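Camach shop writes its own rulebook for robots that build and fix computers

New guide covers grip limits, static safety and when a person has to step in

The computer repair and refit center in Camach put a new set of house rules into use on Monday, and for once a safety document has people on the shop floor asking for extra copies. The guide sets out how robot arms should handle the small, easily ruined parts inside a desktop computer, from memory strips to processors, and it is already pinned up beside every bench in the building.

The center, run by the refurbishing firm Dellum, drew up the guide with Kazemi, a small engineering company that programs the arms. Work on it began in the spring, when the two firms found that their written procedures covered people and covered machines but had very little to say about the parts. A person with a screwdriver knows to stop when a processor won't drop into its socket. An arm has to be told, and told in numbers.

So the guide is full of them. It has 143 separate rules, sorted by the part being handled. The section on processors is the longest, and it's a pleasure to read if you have ever bent a pin and felt your stomach drop. The arm has to stop and check its position before it lowers a chip. It may not press down on a chip to seat it. If the chip isn't sitting flat, the arm lifts it straight up, puts it back in the holder it came from and calls for a person. There is no second try.

Memory gets nearly as much care. Strips are to be held by their edges and never by the gold contacts. The slot latches have to be confirmed open before the strip gets near them, and both ends must be level before any push begins. The push itself is capped, and the cap is set separately for each type of board. Kazemi ran 397 test insertions on scrap boards to settle on those caps, and the results are printed at the back so that anyone can check the work.

Then there are the cables, which everyone at the center agrees are the hard part. Power leads are soft, they spring back, and they never lie in the same place twice. The guide takes a firm line here. Before an arm goes into an open case, the cables crossing its path have to be tied back or moved by hand, and a worker signs a card to say so. If a cable shifts once the job is under way, the arm backs out along the same path it came in on. It does not go looking for another route.

Some of the rules are about the table and the floor around it. Parts must sit in a fixture that is bolted or clamped, never on the bare bench. Every case has to be unplugged, with the power supply switched off and left to stand for 200 seconds before a gripper goes in. Grounding straps are checked at the start of each shift, and that goes for the arms as well as the people. Where two arms share a table, only one may be inside a case at a time, and the other has to be parked outside it with its gripper in plain view of the operator.

That last rule caused the most argument. Two arms in one case is faster, and the early drafts allowed it for cable work. The final version drops it for now and promises another look in September, once there are more results to go on.

What makes the guide such good news is how readable it is. Each rule is one or two short sentences. There is a reason given only where the writers thought someone might be tempted to skip a step. The stop conditions are printed in a box at the top of every section, and a new hire can learn the ones for a single bench over a cup of coffee. Plenty of robot cell manuals run to hundreds of pages that nobody on the floor has opened — this one is 36 sheets on a ring, and the corners are already grubby.

It also gives people a real say. Anyone at a bench can stop an arm at any point without asking, and the stop goes into the log with no name beside it. In the trial period before the guide took effect, workers logged 252 stops. Every one of them was reviewed, and a good number led straight to a change in the wording. The rule on putting a chip back in its own holder came out of that pile, and so did the one on backing out along the same path.

Dellum has made the guide free to copy, and other shops have been quick to take it up. A repair school in the nearby town of Pokar plans to teach from it next term, using older desktop machines that students can take apart and put together alongside an arm. The school has asked for a shorter version with the test tables removed, and Kazemi says it will have one ready before classes start.

Back in Camach, the benches have been busy all week under the new rules.

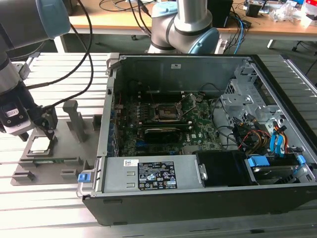
Pokar's teaching staff had a warmer reaction than the writers expected, but they did raise one complaint, saying the guide is too quiet about old parts. Boards that have been in service for years have stiff latches and tired sockets, they pointed out, and a push limit worked out on one scrap board may be wrong for the next. They would like the age and condition of a board written on its job card before any arm touches it, and they want an arm kept away from any latch that a person can't open easily with one finger.

Dellum has agreed to try the job card idea. The one-finger test is going in too, in pencil for the moment, on the page for memory slots.

The firms are also collecting comments from outside. Shops that use the guide are asked to send in their stop logs along with any rule they had to change, and to say which type of board they were working on. Logs can be on paper. The first round of changes will be posted at the Camach front desk and sent to everyone who has asked for a copy, with the new wording marked in the margin.

Printed sets are free to collect from the front desk until 5 p.m. on working days. Bring your own ring binder if you have one, as the center has run out.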